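Cendska Oral History Recordings: where we are with the second round

22 Mar 2021

Dear Aslı,

You asked for something shorter than last time, so I'll try, but you know me. The good news first: we've finished the interviews for the Jutley half of the project, and the Prurnley half is well under way. I've been listening back to them in the evenings with a cup of tea and I keep missing my bedtime, which I'd call a decent sign.

The money you released in the fall went mostly where we said it would. We bought the 2 recorders and a set of clip-on mics, we paid Doğukan for the transcripts, and we covered gas for the Prurnley trips. The one thing that cost more than planned was storage for the sound files. I had budgeted for a cheap drive and a prayer, and Doğukan (very politely) told me that wasn't going to do, so we now keep one copy at the library and one with Tsoukalas, the small archive firm in town. The difference came out of the printing line, which we haven't touched much yet anyway.

On to the interviews themselves. We promised you 60 and we have 20 still to do, all of them in Prurnley. Most of those people worked at the cannery or had a parent there, and a lot of them want to talk on the phone instead of in person this winter, which is completely fair. Phone audio is thinner than I'd like. Ozan worked out a way to have people record themselves on their own end while we talk, and then he lines up the two tracks afterward. It's slow going, and one gentleman managed to record forty minutes of his kitchen radio, but when it goes right you'd swear we were sitting across the table from him.

The Jutley interviews turned out so much richer than I expected! We went in asking about the 971 flood (that's what everybody there calls it, after the number of the county road that washed out) and we came away with weddings, a feud over a hay baler, two versions of how the school got its bell, and a long and very detailed account of how to smoke trout. I've stopped trying to pull people back to the question list. The list is still in the folder for anyone who wants it, but we get better stories when we let folks wander.
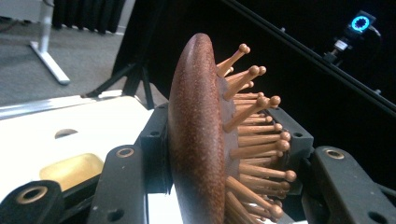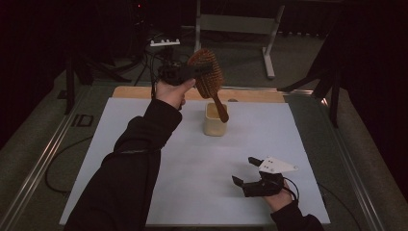
Teodoro Arrieta
Project Lead, Cendska Oral History Recordings

Transcripts are the sticky part, so let me be plain about them. We're behind. A one-hour interview takes most of a working day to type up and check, and longer when two sisters are talking over each other (they always are). Doğukan has a system for marking the parts he can't make out, and then I call the person and read the line back to them. Half the time they laugh and tell me something completely different from what they said on the tape, so now we keep a short note of that too, with the date of the call.

I'd like to move the transcript deadline to the end of April. Nothing else in the plan depends on it except the booklet, and the booklet can't go to the printer until the release forms are all in, so I don't think we lose anything. If you'd rather we hold to the old date, we could skip the second read-through on the longer interviews, but I'd be sorry to do that. Place names are where the mistakes creep in, and those are exactly what people in Jutley will write to me about.

About those release forms: we're missing a handful, all from the early sessions, when I was handing out the old version that didn't mention putting clips online. Ultan Costello at the library has been mailing out the new one with a stamped envelope. He also found us a shelf in the reading room for the listening station, right by the window, with an outlet close enough that we don't need to run a cord across the floor.

Things I still need from you:

Your okay on the new transcript date.
A yes or no on moving what's left of the travel money over to postage and phone costs.
The current version of your logo, because the one I have is blurry and Ozan refuses to print it.

I'm attaching the spending sheet and three sample clips. Start with the trout one if you only have time for one of them. The sound gets a little rough near the end, where she goes to let the dog out, but she comes back and picks up the story at the very same word.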